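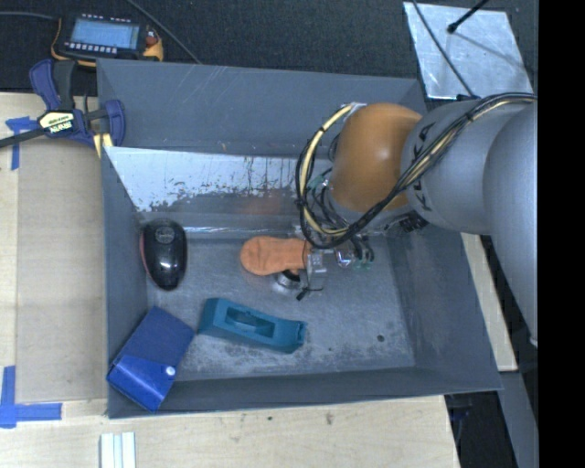 My sister-in-law says you should never buy a metal bin without dragging something heavy across the bottom of it first, and she said it again when I told her I was going to write up the big grey one from Norkska. She thinks people get too attached to how a bin looks on the day it arrives. I can't really argue with her, because I did exactly that with the last one (a pretty thing from Brirura that I babied for months and then stopped using).

So, the Norkska. I paid 267 for it including delivery, which made me wince a little, and I've had it long enough now to have feelings about it. The first thing I'd want any buyer to know is that it is big. Measure your bench before you order! Ours sits on a light wooden work surface and takes up the middle of it, and everything else has had to learn to live around it.

The sloped sides are what sold me. I do a lot of sorting of odds and ends, hinges and brackets and leftover screws mostly, and with a straight-sided box you're always scraping your knuckles in the corners. With this one I can reach in at a comfortable angle and get to the bottom without standing on tiptoe, and I'm not a tall person.

Now for the finish, and I'll be fair about it. The grey metal marks. It scratches up by the rim, it scuffs on the floor, and there's a bright scraped strip below the back wall that I don't expect any amount of polishing to hide. If you want something that stays handsome, look at the Vidal, which costs more and has a coating you'll feel guilty about. I've come around to the scuffs myself, and I like a thing I can throw a handful of bolts into without a second thought.

Two grumbles. It's noisy, so noisy that I've given up sorting after 15 minutes when there's a nap going on in the next room. And small washers like to settle in the crease where the wall meets the floor, so keep a magnet handy.

Cleaning is a damp rag and then a dry one. I ordered mine through Jetby in December, and they packed it beautifully, with a folded blanket of brown paper that I'm still using to line drawers. Four stars from me, and I'd buy the same size again.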